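4.2 Household chores in the simulated flat

Opening and emptying a drawer is a chore most people do without thought. We used it as the first test in the Lerkby flat.

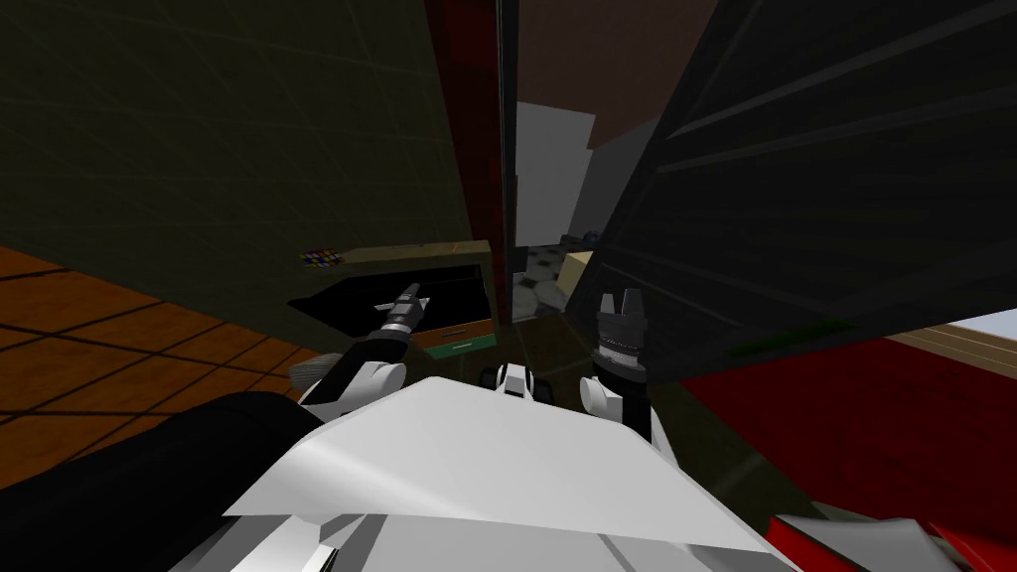

Figure 4. Views from the body and hand cameras.

Drawer work was scored on reach, grip and release. A run counted as started once one gripper was in the open drawer, as the left one is here, and the other arm was free to stay raised. Ko finished 40 of 108 runs.

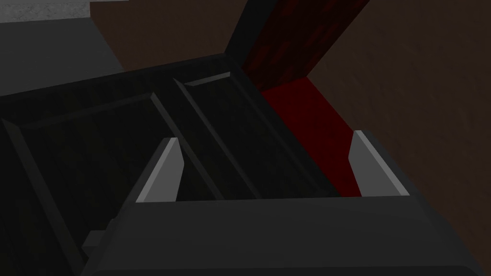

Pirasa Steselberg, research engineer

Most failures came late – the hand reached the right place and then closed badly.
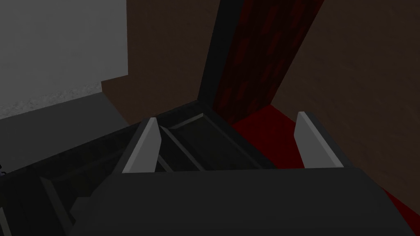 One reader of the draft, Lerkby, felt that 40 was too few to call the chore solved. We agree.

The time limit was 10 minutes a run. 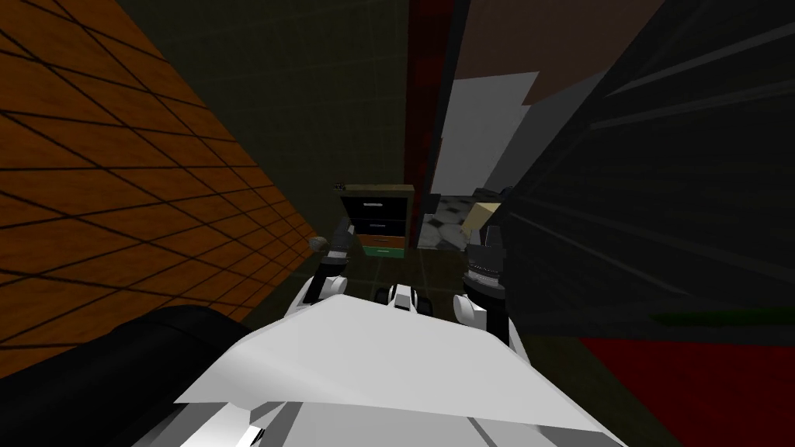 Longer limits helped in only four of the failed runs.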